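Widano Cloth State Estimator

Perception module for the Grurow manipulation stack
Release 3

Overview

Widano is a software module that tracks cloth and other thin, flexible material from a head-mounted or mast-mounted camera. It reports where the material is, which parts of its boundary are visible, where it is being held, and how sure it is about each of those. The output goes to a planner, usually the Grurow motion planner, which uses it to choose grasps and to decide when a fold, wipe or hang step can start.

The module is written for two-arm work at counter height: towels, washcloths, napkins, pillowcases, small garments. It runs with recorded human footage as well as live robot feeds. The same configuration file covers both, so a model tuned on footage of people at work can be moved to a robot without changing the pipeline.

Widano does not move anything. It has no access to joint commands and cannot be configured to send them.

What the module does

Each incoming image goes through the same stages. The segmenter separates cloth from hands, grippers and background. The boundary tracer follows the outer edge and marks each stretch as free, folded, held or hidden. The mesh fitter then lays a coarse sheet over the result and bends it to agree with the traced edge. When depth is available, the fitter uses it. When it is not, the fitter falls back on texture and on the motion between images, and the confidence values drop to match.

Contact points are reported separately from the mesh. A contact has a position on the sheet, a hand or gripper label (left or right), and a grip class: pinch, wrap, press or unknown. A finger curled under an edge and a thumb on top of it count as one contact, not two. Versions before Release 3 often split them, and planners had to merge them again on their own side. If your planner still does this, turn it off before upgrading.

Patterned and reflective surfaces

Most cloth trackers are tuned over plain tables. In homes the background is often harder than the cloth. Veined stone has long continuous lines that look like cloth edges to a boundary tracer, and a polished top adds reflections of whatever is held above it.

Release 3 handles this with a surface model. At startup, Widano builds a map of the fixed surface from the first images in which it is mostly uncovered. Lines that belong to the surface are kept out of the boundary tracer from then on. The map is updated slowly, so a moved bottle or glass is absorbed after a while and does not need a restart. The update rate is set with surface_refresh. The default suits a bathroom vanity or kitchen counter. Lower it if people often lean over the work area.

Raised textures such as waffle weave and dotted mesh are used as tracking features. The tracer looks for the regular spacing of the pattern and reads stretch and tilt from the way the spacing changes across the sheet. This works best when the cloth is held up and facing the camera.

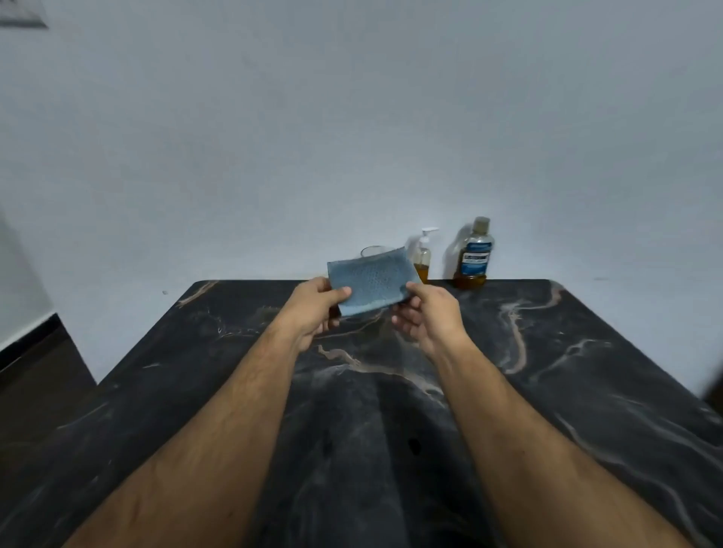

By the Stukuveo perception software team
Page updated 2020-03-26

A small cloth stretched between two hands over dark veined marble is a good working case for the module. Both lower edges are gripped, one forearm comes in from each side, and clear containers stand along the back of the counter, with the rim of a glass showing just over the top of the cloth. The settings that matter most in such a case are listed in the next section.

Recommended settings for held cloth

hold_mode: dual
Expects one contact per side. Use auto if the cloth passes from hand to hand.

edge_tolerance: high
Allows frayed or uneven edges. With the low setting, the tracer may report loose threads as corners.

fold_detect: on
Marks darker bands near a contact as possible folds. The planner receives them with a confidence value and can ignore them.

transparent_objects: keepout
Treats clear glass and plastic behind the cloth as obstacles even when depth readings on them are missing. The keepout region is drawn from the visible outline and extended down to the counter. Where an object is partly hidden by the cloth, the region is held at its last known size.

limb_mask: skin
Masks bare forearms and hands. Change to sleeve for clothed arms, or to gripper for a robot. Only one can be active per side, but the sides can differ.

Working with the planner

Widano publishes a single message type, cloth_state, holding the mesh, the boundary labels, the contacts and the keepout regions. Grurow reads it directly. For other planners, the Tan bridge converts it to plain arrays and adds a timestamp in the planner's own clock.

Two values in the message deserve attention when writing a task. The first is hidden_fraction, the share of the sheet the module cannot see. A fold step should not start while this is high. The second is slack, which falls as the cloth is pulled tight between contacts. Most tasks need a slack limit for each cloth type, and the limit is best set by hand with the actual item.

If the camera moves with the head, supply the head pose. The module can estimate it from the surface map, but the estimate is weaker on counters with little pattern and should not be used for wiping tasks that go up to a wall.

Annotation tool

The license includes the desktop annotation tool. It opens recorded sessions, shows the fitted mesh over each image, and lets an operator drag mesh points, relabel edge stretches and change grip classes. Corrections are saved as a separate layer and the original output is left alone. Corrected sessions can be exported for retraining or used as regression tests.

The sample library that ships with Release 3 holds 676 annotated sessions, all of cloth handled at counters, sinks and tables. The library can be browsed by surface type, cloth texture and grip class.

Requirements

Operating system: 64-bit Linux
Camera: color, global shutter preferred; depth optional
Graphics processor: required for live use, optional for recorded sessions
Disk space: 700 MB for the module, sample library not included
Planner: Grurow, or any planner through the Tan bridge

Known limits

Stacked cloths of the same color are reported as one sheet. Separate them before tracking starts.

Cloth that is fully bunched in one hand has no useful boundary. The module reports a contact and a bounding volume and leaves the mesh empty.

Small holes, marks and drain openings in the counter may appear in the surface map as fixed features. This does no harm to cloth tracking, but a wiping planner that reads the map should be told to ignore them or go around them.

Mirrors are not supported. If a mirror is in view, draw an exclusion region over it in the annotation tool and load the region file at startup.

Licensing and support

Widano is licensed per workstation or per robot. A robot license covers one head camera and 2 arms. Additional fixed cameras can be added at no charge. Updates within Release 3 are included, and the next maintenance update is planned for August.

Support requests should include the configuration file, the module log and, where possible, a short recorded session. Sessions sent to support are used only for the request they came with, unless the sender marks them for the sample library.

Related products

Grurow motion planner
Tan message bridge
Widano annotation tool, additional seats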